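I make a mess at every table I sit down at. Toast, pencil shavings, potting soil, whatever I'm into that month - it ends up in a thin layer over the one surface I wanted to keep white. So I've gotten pretty good at cleaning up a white tabletop, and since my friend Devendra Joshi keeps texting me for the steps (hi, Devendra!), I'm finally writing them down in one place.

## How I clean dry crumbs and scuffs off a white table

### What I use

- a soft hand brush, or a wide clean paintbrush
- a stiff piece of card, like the back of a notepad
- 2 microfiber cloths, one for damp and one for dry
- a small bowl of warm water with a drop of dish soap
- baking soda
- a white eraser, the school kind

I bought my brush from a little shop called Nedo and I love it, but a new paintbrush from the hardware store works just as well. Skip anything with stiff bristles. I used one on my old desk in September and I could see the swirls every time the sun came in.

### Start dry. Please start dry!

I can't say this loudly enough. If you go at dark crumbs with a wet cloth, you get gray paste, and then you're pushing gray paste into every tiny scratch in the top. I did this for years and thought my table was just old.

Pick up the breakable stuff first and put it somewhere you won't back into it. If something is too heavy or too awkward to move, leave it where it is and work around it, but go slowly on that side. I once swept a saucer right off the end with my sleeve (it was a nice saucer, too).

Now look at the crumbs from low down, with your eyes close to table height. You'll see how far they've spread, and it's always farther than you think. Begin outside the patch and brush inward with short, light strokes, lifting the brush at the end of each one. Long strokes fling things. You want a little heap in the middle and clean table all the way around it.

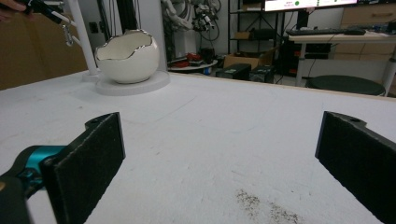 Once you have your heap, lay the card flat against the table, hold it down with your fingertips, and brush everything up onto it. Tip it into the trash and go back for the second pass. There's always a fine line of dust left where the edge of the card was - turn the card sideways to that line and you'll get most of it. Whatever's left can be dabbed up with a piece of masking tape. Dab, don't rub.

If you have a hand vacuum, sure, use it, but put the soft brush attachment on. I find mine blows the light stuff away before it gets a chance to suck it up, so I only bring it out for the floor afterward.

### The edge strip

Lots of tables have a thin strip of wood along one edge, and crumbs adore that seam. Run a dry, soft toothbrush along it, always in the same direction, and catch what comes out on your card. Keep water away from this part. A barely damp cloth is fine for wiping the wood itself, but go with the grain and dry it right after.

### Now you can get it damp

Dip one cloth in the soapy water and wring it out until you think you've overdone it, then wring it once more. Wipe in overlapping rows from the far edge toward you. Fold the cloth to a clean side when it starts to look gray. I rinse mine after every couple of rows, and on a bad day I change the water, too.

Follow with the dry cloth. This is the boring part and I used to skip it, and then I'd wonder why the table looked streaky from the couch!

### Smudges and scuffs

Let the top dry all the way before you decide what's still there. It takes me roughly 2 cups of coffee, but I drink fast.

For faint gray smudges, try the white eraser first. Small circles, hardly any pressure, and brush off the eraser bits when you're done. It clears up more than you'd expect, especially the marks left by the bottoms of things that get dragged around.

If that doesn't do it, mix baking soda with enough water to make a loose paste, put a dab on the damp cloth, and test it somewhere you don't care about. Wait for the spot to dry and check that it hasn't gone dull. If it looks good, do the rest, then wipe twice with clean water so you don't get that chalky film.

Shallow scratches won't come out this way. You can get the dirt out of them, which makes them a lot harder to see, and I've decided that's good enough for me. My own table probably has 100 of them by now.

### Putting things back

Wipe the underside of everything before it goes back on the table. Bowls and stands pick up grit on the bottom, and one little grain under a heavy base will draw a nice new line for you the first time you slide it. Lift things into place, even if it's only an inch. Felt dots help with anything you move a lot, but check them now and then, as they collect crumbs themselves.

I do the dry brush most evenings and the damp wipe when it starts to bug me. Devendra does his before breakfast, then eats toast at the same table, so he gets to do it again.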